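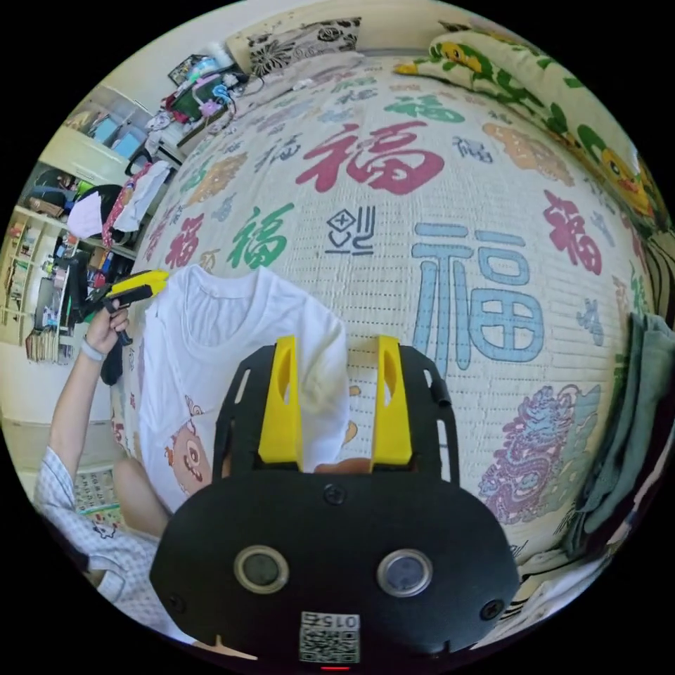

Figure 3. View from the camera on the right-hand Cello gripper, with the fingers held over a T-shirt laid flat on the bed. The second gripper is in the operator's other hand, at left.

4.2 Comparing the two finger designs on household cloth

The bench tests in Section 4.1 told us a good deal about how hard each pair of fingers can squeeze, but they told us very little about what we wanted to know, namely whether a person holding one gripper in each hand can fold laundry in an ordinary bedroom without getting annoyed. Cloth is a forgiving thing to pick up and an unforgiving thing to pick up well. A finger that closes firmly on a wooden block may slide across the top of a shirt and gather nothing, or it may gather the shirt, the blanket under it, and a bit of whatever is under that. We therefore moved the comparison into people's homes and asked the operators to work on their own beds, with their own bedding left as it was.

Two finger designs were compared. The first, which we call Manent, has a stiff tip and a flat inner face. The second, Kidano, bends slightly under load, so that the tip gives a little before the rest of the finger does. Both fit the same hand-held Cello body, and swapping one for the other takes a small screwdriver and some patience. We kept the body, the camera settings, and the trigger spring the same for every session, so that any change in the results could fairly be laid at the door of the fingers.

Each operator completed a short warm-up with both designs and then folded a mixed pile of shirts, pants, and small towels. The order of the two designs was switched from one operator to the next. In all we recorded 480 folding attempts from 12 operators, and from these we marked 3347 separate grasps by hand. Bartosz Rutkowska marked the grasps first, and Sawsan Karaki went over every one of them again without seeing his labels. They disagreed on 201 grasps, nearly all of them cases where the fingers had closed on a fold of the blanket together with the hem of the garment, and these were settled by watching the clip together, sometimes more than once and with some lively talk.
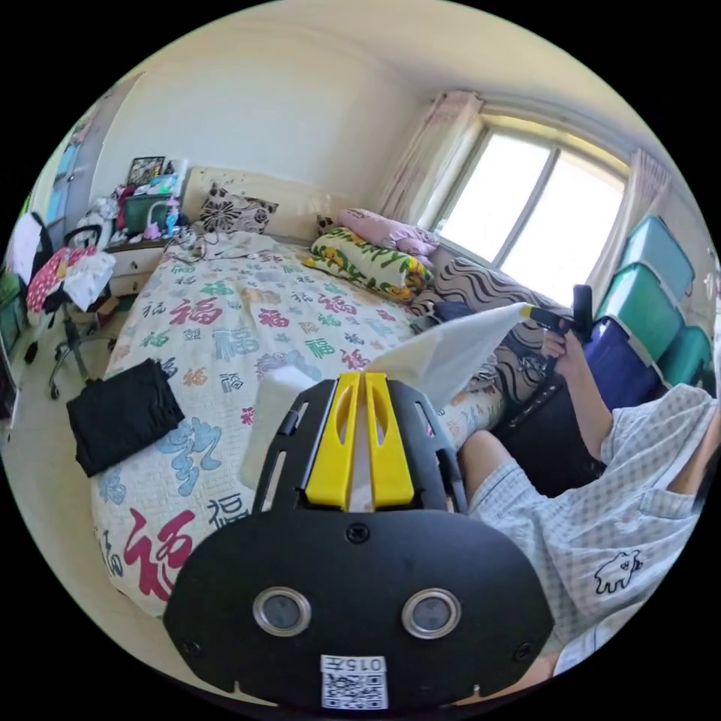 The two-handed part of the task deserves a few more words, as it is where the designs parted ways most clearly. When one hand lifts a piece of cloth and the other has to find a loose corner, the operator can no longer press down against the mattress for help. With the Manent fingers, most people learned to approach a hanging edge from the side and close slowly. With the Kidano fingers they could come in at a steeper angle, and the bending tip seemed to forgive a poor approach. The price was paid later, when the cloth was pulled tight between the two hands. The softer tip then let the edge creep, and several operators told us they had begun to squeeze the trigger much harder than they needed to, which left their hands tired by the end of the session.

We had expected thin knit fabric to be the hardest case, and we were wrong about that. Thick quilted bedding gave more trouble, even though no one was asked to fold it. A garment lying on a quilt sinks into it a little, and a stiff tip digs into the stitching before it gets under the hem. Several operators dealt with this by pinching the shirt near its middle, lifting it clear, and starting over from there. We counted this as one attempt, following the rule set out by the Śliwiński protocol, though we can see the case for counting it as two.

Camera view was a smaller matter but worth recording. Each gripper carries its own camera behind the fingers, so the body and both fingertips stay in sight throughout. That is very handy when marking the moment of contact. It is less handy when the other gripper passes behind the finger bracket, and in such clips we used the view from the second camera to decide which hand had let go first. An early trial in March, with the camera mounted lower, made these cases harder to judge, and we dropped that mount before the main sessions.

On balance we chose the Manent fingers for the longer study in Section 5. We liked the gentler approach of the Kidano pair very much, and the operators who were new to the tool liked it even more, but a steady hold on stretched cloth mattered most for the folds we had in mind. A mixed setup, with one design in each hand, was suggested by two of the operators and has not yet been tested.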